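Sivero 圆形会客桌 104

产品分类：家具 > 桌类 > 圆桌
系列：Sivero
型号：104
供货状态：现货，部分颜色需预订

产品介绍

Sivero 104 是一款大尺寸圆桌，适合会客室、休息区、小型会议和家庭餐厅使用。桌面为米色哑光饰面，边缘做了圆角处理，手臂搭在桌沿上不会硌人。圆形桌面没有主次座位之分，人多时挪一挪椅子就能再加一个位置。

桌子由 Jonas Holzer 设计，最早是为 Brunner 展厅的接待区定制的，后来客户询问的多了，才列入常规产品。目前的版本与定制款相比，桌脚向内收了一些，坐下时膝盖活动的空间更大。

规格参数

桌面形状：圆形
桌面颜色：米色（标准），浅灰、白色（需预订）
桌面饰面：哑光，耐刮
桌脚：中央立柱加十字底盘
调平脚垫：4 个，可单独旋转调节
包装：桌面、底座分箱，共 2 箱
安装：需两人配合，工具随箱附送
质保：两年

使用场景

会客与接待：桌上放一瓶花、几只杯子和少量资料，仍有足够空间供来访者书写。

插花与手工：不少花艺教室选用这款桌子。桌面宽，整束花可以横着放下来修剪，花瓶放在手边，剪下的枝叶顺手拢到一侧，做完再一起清理。饰面不吸水，水迹及时擦干即可。

日常用餐：适合配无扶手或矮扶手的椅子。高靠背转椅也可以使用，但请留意扶手高度，避免推入时碰撞桌沿。

搭配建议

米色桌面颜色偏暖，与黑色座椅对比明显，适合光线较好的房间。如果房间里浅色家具较多，可以选同系列的灰色座椅。桌上的颜色不妨鲜亮一些，郁金香一类的春季切花配透明玻璃瓶就很合适，红、黄、紫放在一起也不会显得杂乱。
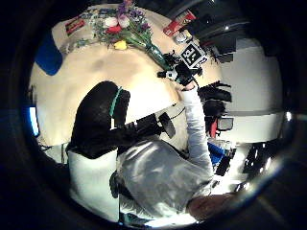

花瓶建议选底部较重的款式。郁金香插入水中后还会继续生长，花头容易向外倾斜，瓶身太轻时有可能翻倒。Famus 玻璃花瓶可与本桌一并订购，合并发货，不另收运费。

清洁与保养

日常用拧干的软布擦拭，再用干布收干。遇到花粉、咖啡或茶渍，可用少量中性清洁剂，不要使用钢丝球或含研磨颗粒的膏剂。哑光表面在斜光下会显出手印和轻微的擦痕，用温水擦一遍大多可以去除。热锅请垫隔热垫。桌面不要长时间受阳光直射，米色饰面日久可能略微变深。

脚垫每半年检查一次。搬动时请抬底座，不要只抬桌沿。

客户反馈

“我们买了两张，一张放在前台，一张放在休息室。安装不难，就是桌面那箱比较重，楼道窄的话要提前量好。”（Vasco Nogueira）

“上课用了一个冬天，几乎天天有水洒在上面，桌面没有起泡。希望以后能出带轮子的底座。”（Gertraud Strebel）

订购与配送

单张起订，市区内送货到门，上楼费按楼层另计。数量较多或需要更换饰面颜色的订单，请联系销售负责人 Heidrun Pfister，报价会在两个工作日内回复。预订颜色的交货期为四周，一月份下单的客户请预留假期时间。

可选配件：Famus 玻璃花瓶、备用调平脚垫、桌面保护垫（透明，圆形）。

页面更新：2024-01-05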